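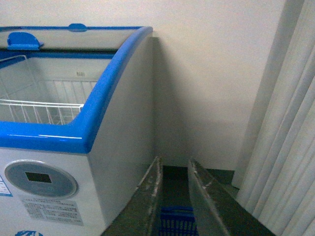
Keeping Drinks Cold in the Break Room: My Project Report

Prasanna Jayasinghe
8/1/22

Why I picked this

I wanted a project about something people use every day, and in our building that means the drinks freezer. It lives by the wall next to the blinds, it has a sliding glass lid, and everybody has an opinion on it. Too full, too messy, my bottle was at the bottom (that last one was me, and it's how I got started!). So I asked my advisor at Trallondale if I could spend my project on how we stock and label it, and she said go ahead as long as I wrote it up properly.

What I looked at first

I began with the outside of the freezer and wrote down everything a new person would have to figure out. There's an oval panel with a small display, a minus button and a plus button, and next to it the blue energy label. The label is the China Energy Label and the arrow on it points to grade 2. I can't read Chinese, so my classmate Seok went over the wording around the buttons with me one evening and I copied it into my notebook with a translation.

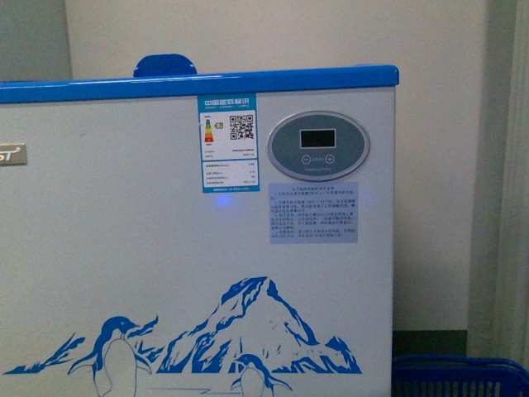

Figure 1. Front of the freezer, with the energy label and the control panel.

I used to think everyone knew what the plus and minus were for. Nope! I sent out a short survey and got 20 replies, and most people said they had never touched the buttons and were a little scared to. A couple of them thought the buttons were for the lid, which I kind of love.

The basket

The white wire basket near the front is the part I'd fight for. It's easy to reach and you can see what's in it through the glass. My plan puts the single bottles people grab between classes in the basket and keeps the bulk stuff down below. I drew the layout four times before I liked it, and the version I handed in is on the last page of my notebook.

Labels and sorting

My first idea was to sort by brand name, and that fell apart fast, at least for those of us who can't read the names.

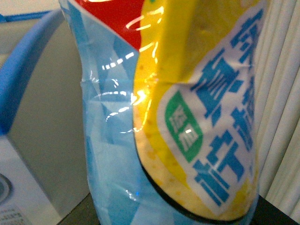
Color works a lot better. If you tell someone "the yellow and light blue one with the red bit," they find it right away, even with the bottle tilted a little. So my shelf list goes by the main colors on the wrapper, with the name written after it for anyone who can use it.

What I'd still like to do

I didn't get to measure power use, and I'd want a plug meter for that. I'm also hoping to run the survey again in September when the new students are here, and Seok has already agreed to check my spelling on the button guide before I tape it up.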